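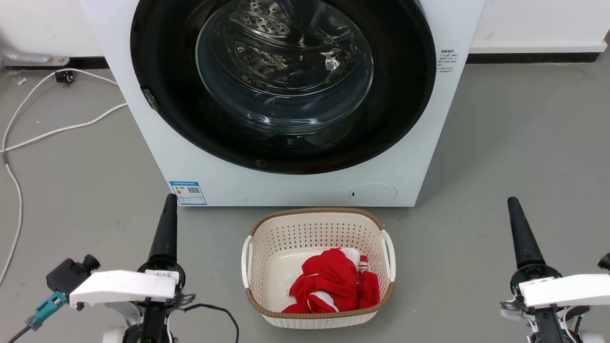 Laundry practice at Ukell. Two robot arms, one washer, one striped shirt or something like it in the basket.

How does a robot learn to do laundry? Same way you learned to tie your shoes. Lots of tries!

First, a person steers the arms. Reach down, pinch the cloth, lift, over to the round door. The computer saves everything, what the cameras see and how the arms move. One try from start to finish is called an example, or a "demo."

One demo is not enough. Not even close. The team at Ukell wants 3,000. So far they have 400, and a good morning adds 34 more. Slow work!

Why so many? Clothes are tricky. A block is always block shaped. A sock is flat, then a ball, then inside out. So people keep changing things. Red clothes, blue clothes, basket closer, basket farther away.

Oops demos happen too. Somebody drops the cloth, picks it up again. Thats OK, some of those get saved, so the robot can learn how to fix a mistake.

Then the computer studies all the demos and looks for patterns. After that the robot gets a turn by itself.

Try it: write down every step for picking up a sock. Every singel one. How many did you get?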